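Prendbridge旧货交换日改到周四 收摊时间延后

Prendbridge的旧货交换日这个月换时间了，由原来的周末改到周四，下午2点开门，晚上收摊比以前晚。地点不变，还在Buma街老市场一楼，从侧门进。

主办方Jokton说，改期是因为周末楼上要修屋顶，吵，灰也大。修多久？没给准信。五月以后恢不恢复周末，到时在门口贴通知。

摊位这次50个，比上回多。摊费10元，当场交，不收预付。想摆摊的要提前登记，登记处在Yu桥头的报刊亭旁边，中午休息，别跑空。截止前名额满了就不再加，候补名单另外排。

能换的东西：厨具、收纳架、书、童装、小家具。电器要能当场通电，插座在西墙，数量有限，自己带插线板更稳妥。食品、药品、床垫不收。大件请自己想办法运，市场门前那条路下午限行，货车进不来，手推车可以在门口借，押证件。

上一期有居民反应，好东西一开门就没了，后来的人只能捡剩的。这次改成分两批入场，先到的领绿牌，后到的领黄牌，绿牌进去以后隔一阵再放黄牌。摊主也被要求留一部分货到后半场在摆出来。能不能做到，看当天。
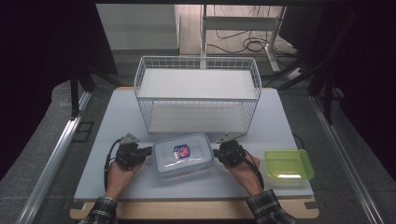 换不掉的东西可以留在现场吗？
收摊前交到19号摊可以留下，由主办方统一转给旧货店，过时请自行带走。

公交当天照常，末班车时间看站牌。雨天不取消。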